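Investigator, Dog Control and Public Safety
Dalley District Council - Community Protection Service
Permanent, full time, based at the Hikden depot

The Community Protection Service deals with reports of dangerous and out-of-control dogs across Dalley and the villages to the north. We have a vacancy for an investigator, reporting to the senior enforcement officer.

Main duties:
Attend reported attacks on people and livestock, usually after the police have made the site safe.
Take witness statements and record injuries, fencing, gates and kennelling.
Seize and transport dogs under warrant, working in pairs.
Prepare case files to the standard required by the magistrates' court and give evidence when called.
Inspect premises holding a control order. There are some 80 on the current register.

You will need a full driving licence, at least two years' experience in enforcement, policing, animal welfare or a similar field, and a working knowledge of the Dangerous Dogs Act 1991. A handling certificate is useful but can be obtained in post. Case records are kept in Umimness - training is given in the first month.

The post is 37 hours a week on a rota, with one weekend in three. Standby is paid separately. Part of the work involves contact with injured people and bereaved families, and applicants should consider this before applying. Supervision sessions are provided by Khokhar Occupational Health.
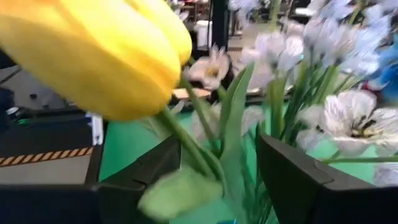 HIKDEN, Fri 1 April

Applications are made on the council's standard form. CVs sent without a form will not be read. Give two referees, one of whom must be your present or most recent line manager.

Shortlisted candidates will sit a written exercise and a practical handling assessment at the depot, followed by a panel interview. An enhanced criminal records check is required before a start date is confirmed. The post cannot be held open beyond September.

Ref: CPS/11/2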